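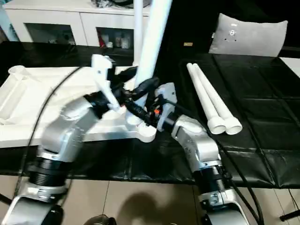 Solvent weld or push-fit for a long kitchen waste run?
Forum index > Plumbing > Waste and drainage

kirnora_lane
Posted 10 July 2024
Moving the sink to the opposite wall. The new waste run is just over 3 metres in 40 mm, with two bends, before it reaches the stack. The merchant (Kneževič, trade counter) sold me solvent weld. The fitter wants push-fit because he can take it apart again. Which would you use, given that half the run will be behind fixed units?

D. Rangel
Solvent weld for anything you can't reach. Push-fit relies on a rubber seal and on the pipe staying put, and hot water moves plastic. Use a compression fitting at the trap so that one end still comes apart.

oldbore
Disagree. Push-fit has been behind my units for years without a weep. Most leaks I get called to are solvent joints where the pipe wasn't cleaned or wasn't pushed fully home. The bad joint looks the same as the good one until someone empties a full sink.

D. Rangel
That is poor workmanship, and it is just as easy to do badly with push-fit. Cut square, take the burr off inside and out, mark the depth, then assemble. A burr left on the outside will nick the seal.

oldbore
A nicked seal costs pennies. A bad solvent joint means cutting out the whole elbow.

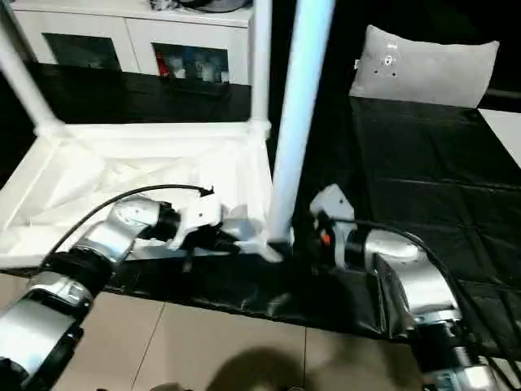 Page 2 of 3

Lok-yiu Tai
Nobody has mentioned expansion yet. A straight 3 metre length will grow by more than 10 mm between cold and a full sink of very hot water. With push-fit you push the pipe home, mark it, and draw it back 10 mm to leave a gap. With solvent weld you need an expansion coupling somewhere in the run. I would put it at the stack end, where it can be reached.

kirnora_lane
The fitter didn't leave a gap on the dry run. Does that matter if there are bends?

Lok-yiu Tai
Bends take up some of the movement if the clips allow it. Clip too tightly next to an elbow and they take up none. You will hear it creak as it warms.

gully_trap
Also check the fall. 18 mm per metre is the least I would accept. Too steep and the trap may be pulled dry — a gurgle after the sink empties is the usual sign.

oldbore
Agreed on the fall, at least.

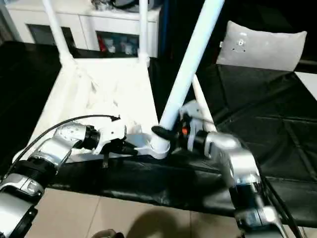
Mixing makes of fitting (moved from the thread above)

gully_trap
Onari pipe into a Tirnis push-fit elbow: anyone tried it? The pipe goes in, but it feels slack.

D. Rangel
Measure the outside diameter. Push-fit and solvent weld wastes are both sold as 40 mm, and they aren't the same size. I keep one offcut of each in the van, labelled, and try every new fitting on both
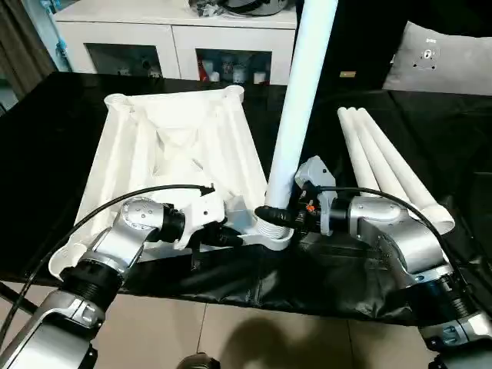
before I take it to the job. If it rocks by hand with the seal in, it goes back to the shop. Extra silicone round the seal is no cure.

gully_trap
Then it's the wrong system. Returning the elbows and using a compression coupling for the changeover.

oldbore
A universal compression coupling will do it. Hand tight, then a quarter turn.

kirnora_lane
Settled on solvent weld behind the units, with an expansion coupling at the stack and compression at the trap. The fitter isn't keen but will do it. I'll post again in October once it has had some use.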